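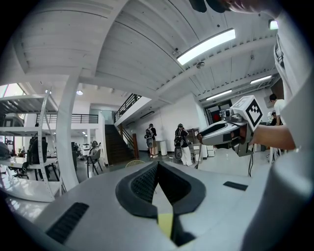
Learning to bake rye bread in a very small kitchen

So I finally did it. After two years of saying I'd get around to it, I made a proper dark rye, start to finish, with a starter I'd raised myself. My neighbor Eirini has been baking hers forever and she gave me a jar of starter back in February, which I promptly killed (sorry, Eirini!). The second one I grew from scratch out of rye flour and tap water on top of the fridge, and that one took off like crazy.

If you've only ever made white bread, rye is a strange thing to get your hands into. It doesn't stretch. It doesn't turn into that nice bouncy ball. It's more like wet cement, and the first time I made it I kept adding flour thinking I'd messed up the measuring. Don't do that! I ended up with something you could have propped a door open with. Ewan ate a slice of it with a lot of butter and said it was "very filling," and I'm choosing to take that as a compliment.

What I do now is stir it with a wet wooden spoon, scrape it straight into the pan and smooth the top with wet fingers. No kneading at all. Then I leave it alone until little holes start showing on the surface. In my kitchen that takes over 2 hours, more if the heating's off – and our heating is off a lot.

The recipe I started from is in an old paperback I picked up at the Saturday market in Durnthorpe. Half the pages are stuck together and somebody has written "MORE SALT" next to nearly everything. They were right about the rye. I've also been putting in a spoonful of molasses and some caraway, toasted in a dry pan first, and the whole apartment smells amazing while that's going on.

Now the hard part, and I mean this, is the waiting. You're supposed to let it sit a full day before you cut it. I lasted until bedtime with the first good loaf and the middle was gummy and stuck to the knife in clumps. The next one I wrapped in a dish towel and put in the closet behind the coats so I'd forget about it (I did not forget about it). But the next day it sliced beautifully, thin and even, and it was still good on Friday with cream cheese and pickles.

I've got 14 slices in the freezer right now with bits of parchment between them. They go straight in the toaster on the low setting, twice.

Next up I want to try one with sunflower seeds, and Benedita has promised me her mother's recipe for a corn and rye loaf if I can get her to write it down. She does it all by feel, which is lovely for her and no use to me whatsoever. I'll post it if I ever get it out of her. And if anyone knows where to buy coarse rye meal without paying more for shipping than for the rye, please leave me a comment!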